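Hand Tool and Bench Safety Inspection – Trangate Workshop, Building 2
June
By Lurdes Abreu

14 shares | 8 comments

Scope: hand tools, bench fixtures, portable power tools, storage, and housekeeping on the ground floor. Fixed machinery and the compressor room are on a separate sheet. Items are marked OK, MINOR, ACTION, or N/A. Comments follow each item where the mark alone does not say enough. Open items from the previous sheet are carried forward with their old numbers in parentheses.

1. GENERAL AREA

1.1 Aisles clear to painted lines – OK

1.2 Floor free of oil, coolant, and loose swarf – MINOR
Swarf under the vise at the north end. Swept during the inspection. The tray under that vise is too short and should be replaced with the longer pattern used on the south benches.

1.3 Lighting at bench height – ACTION
Minimum for this area is 300 lux at the work surface. North end reads 167 with the overhead fixtures on. Two tubes are out and a third flickers. Task lamps have been covering the shortfall, which is acceptable for a few shifts but not as a standing arrangement. Re-measure after the tubes are changed.

1.4 Emergency exits unlocked and marked – OK

1.5 Extinguishers in date, pins sealed – OK
Extinguisher by the loading door is in date but hung too high. Lower the bracket.

2. HAND TOOLS

2.1 Screwdrivers: tips square, shafts straight – MINOR
Flat blades take the most abuse. Several have rounded corners from being used as pry bars. Rounded tips slip out of the slot under load and the usual result is a punctured palm. Regrind where there is enough blade left, otherwise scrap. Do not return a doubtful one to the rack with tape on it.

2.2 Handles tight, no splits or missing end caps – OK

2.3 Insulated drivers stored apart from general drivers – ACTION (was 2.5)
Still mixed. Handle color is not proof of insulation. Only drivers with a legible voltage rating on the grip go in the electrical drawer. Anything with a nicked sleeve is downgraded to general use and the rating is struck out with a marker before it leaves the drawer. 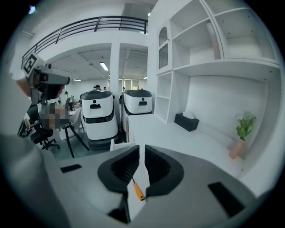
Item 2.3: Slim tool with an orange handle and thin dark shaft. Color alone does not qualify a driver for the electrical drawer.

2.4 Hammers: heads secure, faces not chipped – OK

2.5 Chisels and punches: no mushroomed heads – ACTION
Three cold chisels removed. Dress the heads with a slight bevel and log the work. One drift punch is bent and has been scrapped.

2.6 Files fitted with handles – MINOR
Two bare tangs in the Bachmann cabinet, second drawer. Handles are in stock.

2.7 Adjustable wrenches: jaws free of play – OK

2.8 Torque wrenches within calibration date – ACTION
One unit is past its date. Tagged out and placed on the calibration shelf. The register has it listed under the wrong serial number, so the reminder went to a wrench that was retired last year. Correct the register first, then send the unit.

3. PORTABLE POWER TOOLS

3.1 Cords and plugs undamaged – OK
All 73 corded items on the register were located and looked over. One extension reel has a cracked drum. The cable is sound. Reel to be replaced at the next order.

3.2 Guards fitted and adjusted on grinders – ACTION
Bekov angle grinder, station 4: guard present but rotated out of position and the clamp lever is loose. Removed from service. This is the second time for the same lever, so fit a new clamp assembly and do not just retighten it.

3.3 Discs matched to spindle speed and in date – MINOR
Resin-bonded discs carry an expiration date on the metal ring. Four loose ones had rings too worn to read. Discarded.

3.4 Batteries: cases intact, chargers on a non-combustible surface – OK
Chargers have been moved off the wooden shelf since the last sheet. Closed (was 3.6).

3.5 Trigger locks and dead-man switches function – OK

4. STORAGE

4.1 Shadow boards complete at end of shift – MINOR
Checked at 4:15 p.m. Gaps on boards 1 and 3 matched the sign-out log except for one pair of side cutters, which turned up in a coverall pocket.

4.2 Heavy items stored between knee and shoulder height – OK

4.3 Drawer stops fitted – ACTION
Cestavach roll cabinet: top drawer runs out past its stop. With a full load of sockets the drawer can come down on a foot. Stop kit ordered. Drawer emptied and taped shut until it arrives.

4.4 Rack load plates legible – OK

4.5 Solvents and rags in closed metal containers – OK

5. PERSONAL PROTECTION

5.1 Eye protection available at point of use – OK

5.2 Gloves suited to task – MINOR
Cut-resistant gloves were found at the drill press. Gloves of any kind are prohibited at rotating spindles. The sign on the column has faded – reprint it in larger type.

5.3 Hearing protection dispensers stocked – OK

5.4 First aid box contents against list – MINOR
Eyewash bottles short by one. Adhesive dressings restocked.

6. FOLLOW-UP

ACTION items are to be closed before the next sheet is issued. MINOR items may be closed by the shift lead with initials and a time. An item marked MINOR on two consecutive sheets becomes ACTION on the third. Item 2.3 has now been open for two sheets and needs a named owner.

Items 1.3 and 3.2 require a re-inspection by someone other than the person who did the repair. Tagged-out tools stay on the red shelf with the tag attached. Tags are removed by the inspector only.

Send corrections to the sheet to L. Abreu, extension 167.

Recent items
Fixed Machinery Inspection – Trangate Workshop
Compressor Room: Relief Valve Record
Grinder Guard Clamp Replacement, Bekov Units
Ladder and Step Register
How to Fill In a Tag-Out Card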